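Stage and PA walkthrough – Sarnport, the Cavport night
Sunday load-in, checked between 2 pm and doors. Comments under each item. Anything marked OPEN has to be signed off before the first act goes on.

Power

Main feed, stage left – OK
Cable ramp refitted after the last show. Still lifts a bit at the bar end, tape it again before doors.

Distro box – OK
All breakers tested one by one. Labels gone on two of them, wrote new ones in marker.

Oil drums and contact mics (Eltik set) – OK with comment
Drums are wired for pickup only, no mains near them. Checked the pedal board power supply, case closed, no bare ends. They want to hit the drums with chain. Fine. Chain stays on the drum side of the white line.

Angle grinder – NOT ALLOWED
Asked again this year. Same answer. Sparks, low ceiling, paper banners. They can run the recording of it through the PA, which is louder anyway.

Modular rig, second act – OK
Adapter was daisy chained through three power strips. Now one strip. Player not happy about where it sits, it stays there.

Sound level

Limiter on main PA – OK
Set and locked. Key with me.

Sub stacks – OPEN
Left stack walks forward on the long low tones. Watched it move the width of my hand during the drone part of sound check. Needs ratchet strap plus rubber mat. Strap is in the van, mat is not.

Earplugs – OK
Two boxes at the door, one at the bar. Please actualy hand them out, don't just leave the box there. Last time people found them on the way out.

Low frequency and ceiling – OK with comment
Dust came down from the duct over the mixing desk at full level. Vacuumed the top side. Duct brackets tight, checked by hand from the ladder. Desk gets a cover when not in use.

Smoke and light

Haze machine – OK
Fluid topped up. Detector zone over the stage switched to heat only by the house, confirmed in writing, paper is on the board in the office. Has to be switched back after. Who does it: me.

Strobe – OK with comment
Warning sign at the entrance AND at the inner door. The Kettler set uses strobe for most of the last piece. Asked them to keep it under 4 flashes a second, they agreed, cue is programmed so it can't go over. Sign font too small, reprint.

Projection – OK
Projector on the rear shelf, safety wire on. Lens fan loud but nobody will hear it tonight.

Candles for the opening ritual piece – NOT ALLOWED as asked
LED ones from the prop box. I know how they look. Put them further back and use more haze.

Exits and crowd

Capacity – OK
House limit 306. Clicker at the door, counted in and out. Guest list counts as people too.

Fire exit, stage right – OPEN
Blocked by flight cases at 4 pm. Moved. Blocked again at 5 with the same cases. Moved again. If I find them a third time they go out in the yard.

Fire exit, back corridor – OK
Opens freely, light works.

Front barrier – OK
Feet locked. 20 cm more gap on the left side so the medic can get through sideways with the bag.

Merch table – OK with comment
Tapes, LPs, the usual shirts. Table was in the corridor, now against the wall by the coat check. Box of 27 metal-sleeve 7 inches has sharp corners, file them or bag them. Cut my thumb on one.
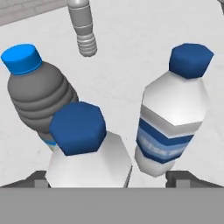

Checked and written up by Joscha Rothe
Stage safety, Sarnport | Filed under: Live, Checklists

Backstage and after

Fridge plug – OK
Moved off the stage circuit. It was giving a click in the monitors every time it kicked in.

First aid box – OPEN
No burn gel, few plasters. One of them is on my thumb. Refill from the office box before doors.

Ladder – OK
Back on its hook and locked. Not a prop, whatever the Eltik people say.

Scrap metal for the finale – OK with comment
Sheets hang from two points each, rated shackles, second line as backup. Pull tested with my own wieght. Nobody stands under them, incl. the photographer.

Load-out
No dragging drums over the wood floor after midnight, neighbors complained in November. Use the cart. Cases out by the yard gate, gate closed behind you.

Still to do before doors
Strap and mat for left sub
Strobe sign, bigger
Stage right exit, look again
First aid refill
Tape on cable ramp

Heat-only zone goes back to normal before the building is locked – ring me if I'm not at the desk.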